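Workshop tips: showing a robot arm how to open a sealed box

Opening a gift box looks like an easy job to teach. Most of the trouble comes from the person doing the showing, and a few habits at the bench will save you a lot of wasted recordings.

Clear the bench first. Cables, tissue and tape scraps get dragged into the work, and the arm will learn to nudge them too. Put a cloth under the box if the surface is slick.

Do it by hand before you touch the remote. Open one box at normal speed, then open a second one slowly and say each step out loud. Write the steps down. If your list has more than 9 lines, split the job in two and teach each half separately.

Keep both hands in sight of the head camera. Hook your fingers over the top edge and leave the thumbs on the front, where the camera can see them. Elbows out helps. People tend to lean in when they get to the seal, and then all you record is hair.

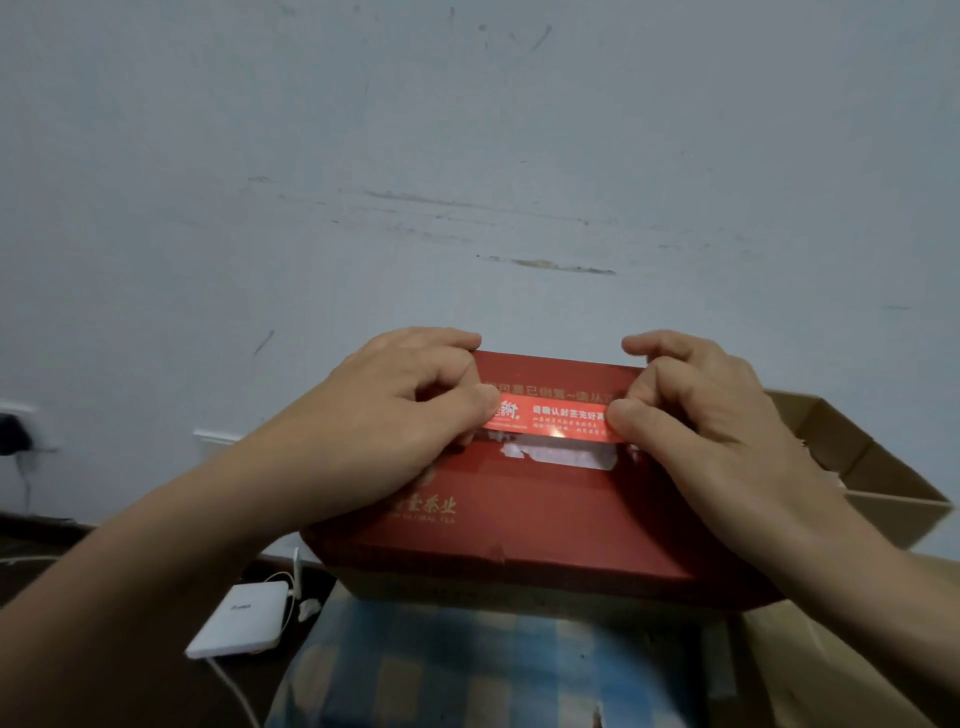 Seals need their own practice. Find an end with your thumb, lift a corner, and pull low and flat along the face of the box. Pulling straight up tears the printed paper. If it tears anyway, keep recording and finish the job. Mark the take as torn in the log and don't throw it out.

When you move to remote control, slow down. We use the Sturkell hand controllers with the grip set to 70 percent, and anything higher crushes the corners of thin cardboard. Wait 2 seconds after each grasp before you pull. The pause feels long with the controllers in your hands, but it makes the takes much easier to cut up later.

Turn the box between takes. A little tilt is fine – real boxes never sit square. Read the print on the lid as well, as some packaging is meant to be opened from a particular side.

Old boxes can be used again. A strip of Brevamell low-tack tape stands in for the seal and comes off clean if you don't leave it on overnight. Ordinary packing tape takes the top layer of paper with it.

Name your files before you start. Ours go by box, hand or remote, then take number, and we were at take 643 in November with no mix-ups so far. Wipe the gripper pads with a damp cloth at the end of the day – tape glue builds up on them faster than you'd expect.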